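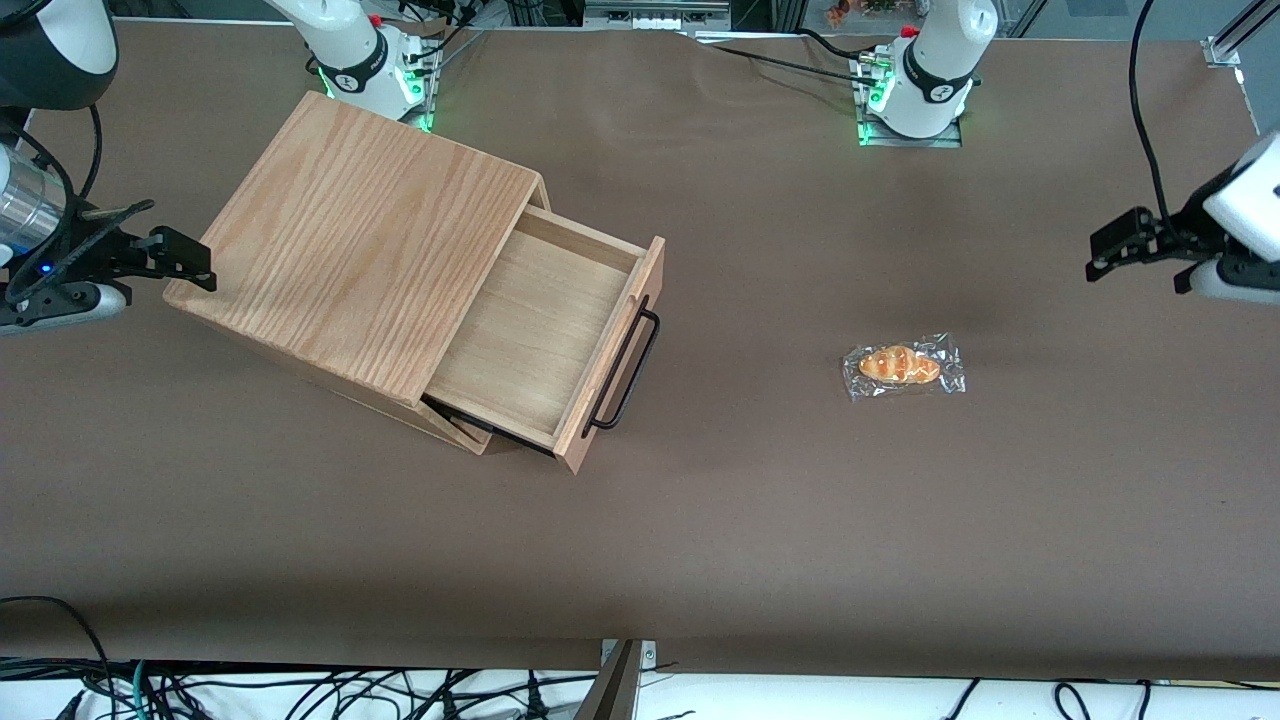

A Virkness abriu as portas ao público em maio de 2018, e a delegação de Nidaria foi recebida à entrada pela diretora da instituição, a engenheira Frøydis Lindholm. Os visitantes eram 16, todos munidos do respetivo cartão. Conduziu-os ela à sala Vorkus, onde a demonstração estava preparada. Sobre a mesa coberta de castanho encontravam-se uma pequena arca de madeira clara, com a gaveta aberta e vazia, e um pão embalado em plástico transparente. De um lado e do outro, os dois braços aguardavam ordem.

– A tarefa consiste em guardar o pão – declarou a diretora. – Solicita-se silêncio.

O conselheiro Suksawat, decano da delegação, pediu a palavra. Desejava saber se o pão seria depois servido. Foi-lhe respondido que o programa previa um lanche, às 9 horas da noite, no salão nobre.

– Refiro-me a este – esclareceu o conselheiro.

A diretora consultou o regulamento. Nenhum artigo tratava da matéria. Após breve deliberação, ficou registado em ata que o pão seria entregue ao conselheiro no termo dos trabalhos, mediante recibo em duas vias.

Deu-se então início à demonstração. O conselheiro, que viajara mais de oito horas, puxou uma cadeira para junto da mesa e guardou a caneta no bolso do casaco.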